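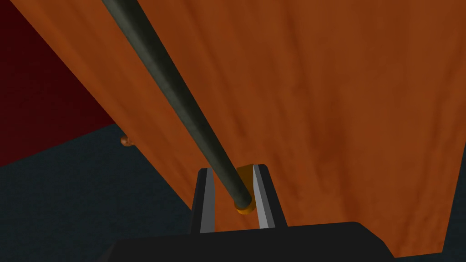

Stosau 2, reviewed: a simulated kitchen where the cutlery never goes missing

Posted 1 May 2022

I have spent most of a month with Stosau 2, the manipulation benchmark from the Birninden group, and I have come out of it with decent curves, a warm GPU and a grudge against the colour maroon.

The pitch first. Stosau is a rendered tabletop environment for training grasping policies from a wrist view. You get an arm, a parallel gripper, a pile of long thin things to pick up and a randomizer that repaints the world every episode. The claim in the accompanying paper is that if you vary surfaces and lighting hard enough, and keep the viewpoint at the wrist where it belongs, the policy learns to look at the object and stops memorizing the furniture. It's an old idea, but the authors have added a curriculum: the randomizer starts out tame and gets wilder only when the success rate holds steady. They call this "paced randomization". My labmates call it the paint shop.

Does it work? Mostly, which is more than I expected to type. I trained on 600 episodes per task with the default settings, then again with pacing switched off. On rod grasping the paced policy got to a usable state well ahead of the other one, and it kept its nerve when I swapped in textures it hadn't met. The unpaced policy had a charming habit of closing its fingers on thin air beside the rod, with total confidence, like a man reaching for the wrong coat.

I tested across 7 random seeds, and I'd urge you to do the same. The paper reports fewer, and two of mine were dreadful. Averages are a great comfort until you have to put one of the individuals on a real arm.

Which brings me to the real arm. Ours is an elderly thing in a cold room, and the paced policy transferred to it about as well as a summer tire transfers to January. It found the rod, lined up nicely, then gripped too near the end and let the far side droop. I blame the contact model, where friction seems to be set by an optimist. Turning it down in the config and retraining helped a good deal. Why that isn't the default, I can't tell you.

Now for the grumbles. Installation wants an exact version of the physics backend and says so only in a closed issue. The texture library leans heavily on orange wood grain and dark reds, so expect a few hours of what looks like a 1970s rec room. The wrist view is close in and the table can loom over everything at odd angles, fine for the network but tiring for whoever is checking rollouts. And the logging writes 370 small files per run for reasons known only to the logger.

For comparison, Åberg is faster and far better documented, but its randomizer is all or nothing. Zernidport has the more believable contacts and a licence that reads like a hostage note. If you care mainly about viewpoint and appearance, Stosau 2 is the one I'd reach for. If your objects are heavy or slippery, I'd wait for the contact fixes promised on the roadmap, and keep the old code handy in the meantime.

Pacing stays on in our setup. I have deleted the maroon.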